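9/17/18

Leilani Boateng has directed adult education at the Rodirberg Public Library for four years. Her department now enrolls 297 learners in evening reading classes, up from 131 when she was appointed.

"The growth came from changing the hours," Ms. Boateng said. "Classes used to end at 6:00. Many of our learners do not leave work until then."

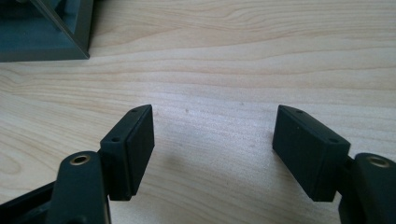

She noted that the later schedule required an agreement with the city on building access, which took most of a year to settle. Tutors are paired with learners for a full term, and changes are made only at the request of either party.

Everett Greenberg, who supervises the tutors, described the training as deliberately brief. "We ask for two evenings," he said. "The rest is learned at the table, with a reader who has brought in a lease or a letter from a school."
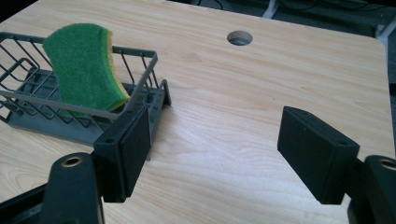
Asked about the waiting list, Ms. Boateng confirmed that it stands at over 200 names. A second site, in the Kirnano branch, is expected to open in October. "We will begin there with beginning readers," she said. "They have waited the longest."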